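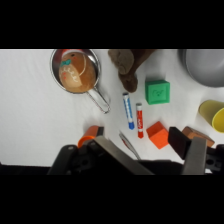
Ticket: Marker bleed and surface marks, activity table, Mavwood playroom
Opened by: Gwenllian Hopkin
Assigned to: Aled Penry
Opened: 7/8/18
Status: Closed, one item carried over

We use cookies to remember your settings and count visits. By continuing you accept this. Accept / Manage

Reported problem
Blue and red lines on the white table top do not come off with a damp cloth. A blue smudge also showed up on one of the plush toys kept with the play cookware. Hopkin asks whether the top needs replacing and whether the markers should be pulled from the set.

Entry 1 - Penry
Asked which cleaner had been used. Answer: water only, then dish soap. Asked which markers. Answer: the blue and the red from the loose set, no box, type unknown. Please do not scrub with a scouring pad in the meantime, it dulls the finish and the next stain goes in deeper.

Entry 2 - Hopkin
No pad used. Marks are near the middle of the table. Longest line is roughly 10 inches. The markers were left lying on the table overnight, but I can't say if the caps were on.

Entry 3 - Penry
Tested both markers on scrap card and left them for 30 minutes. Blue wiped off with water. Red did not, so treat red as permanent. On the table, blue came up with dish soap and a longer soak - lay the wet cloth flat and leave it. Red needed rubbing alcohol on a cotton pad, two passes, then a rinse. A faint pink shadow remains on one line and can only be seen from the window side.

Entry 4 - Penry
Plush toy: cold water and a drop of detergent, blotted, air dried. Smudge gone. Do not use alcohol on the plush toys, I have not tested the dyes. Foam cubes were checked too. No ink found on them, but foam will hold it if it gets in, so keep them off wet lines.

Entry 5 - Hopkin
Confirmed on my side. Table is back in use. Can we keep the blue?

Entry 6 - Penry
Yes. Red goes to the office drawer. Blue stays, stored cap down in a cup, away from the saucepan and the soft toys. Replacement top not needed.

Carried over
Washable red to be ordered through the Urnville office with the June paper stock, which has still not arrived. Hopkin to add it to the order form.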